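# Racking cups with the Handen two-arm kit

Set the Arkgate controller to 27 before the first run. 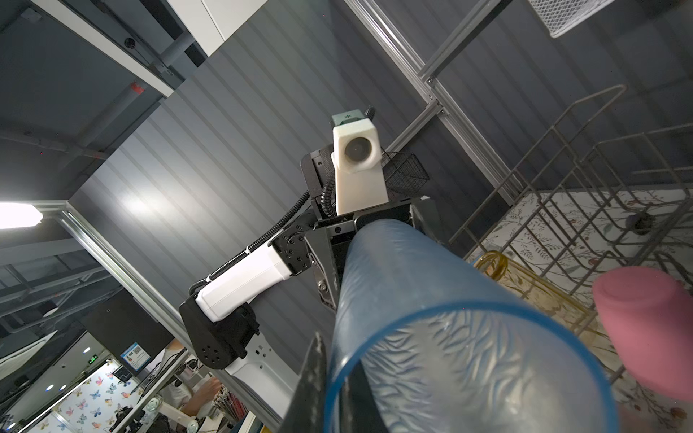
Grip force ships at 800, too high for plastic. Drop it to 300 and save. A plastic cup like the blue one should then be held without squeezing.

1. Put the wire rack within reach of both arms and set the cups in front. 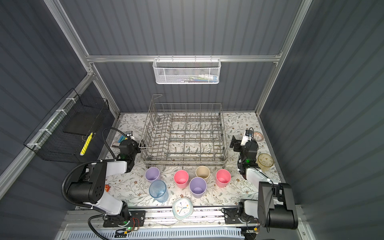 2. Load the Tralard "rack" routine. Cups go in upside down. 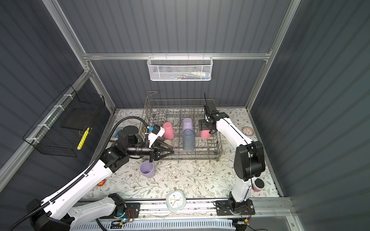
3. For a handoff, let both grippers close before either one opens. Wait 5 seconds between tries.

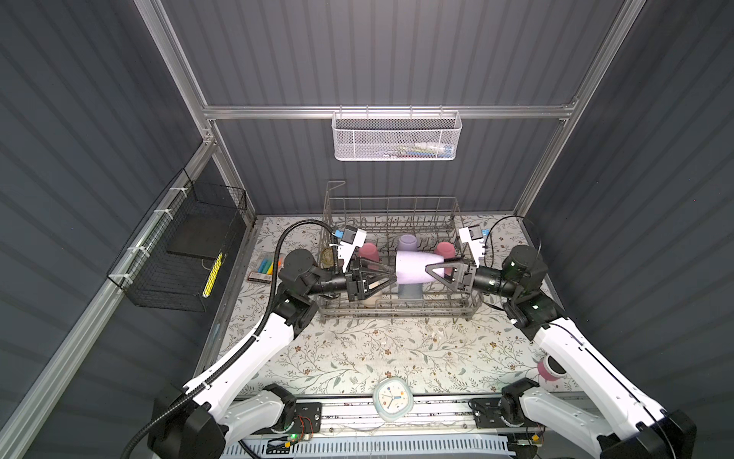 Iglesias writes that the wait can be shorter with mugs, but keeps the full pause for thin cups.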